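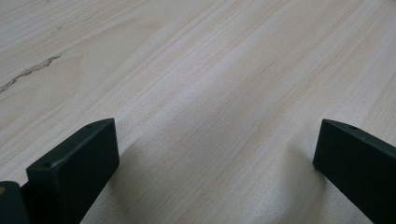
Can a machine take over the household chores yet?

Only a few of them, and only in homes where very little changes from one day to the next.

Robots that wash floors and cut lawns have been on sale for years. The harder question concerns work done by hand: clearing a table, folding towels, putting shopping away. In February the housing association at Mundton opened a test flat to two suppliers, Lorex and Randarach, and asked each to attempt the same domestic tasks over 40 working days. The association's report was published on 30th December.

The results were mixed. Of 1,350 attempts recorded, 345 were completed without a person stepping in. Wiping a clear surface gave the best results. Picking up cutlery and thin cloth gave the worst, and a task that a tenant would finish in a minute could take a machine up to eight.

Much of the difficulty lies in matters that people scarcely notice. A pale wooden surface may carry straight grain, a dark streak and a soft shadow where the gripper comes between it and the light. A person sees at once that there is nothing to pick up. A machine must learn to tell a mark in the wood from a crumb or a length of thread, and to judge how far its fingers are from the board before it closes them.

The position on the shop floor is somewhat better. Mahama, which packs kitchen goods for retailers, now uses two-fingered grippers on one of its lines, where trays arrive in the same place and under the same lamps. Staff still deal with any item that has tipped over or split its wrapping.

The association has decided against placing machines in occupied homes for the present. It will repeat the trial with a wider range of tables and worktops, and tenants will be invited to set the list of tasks.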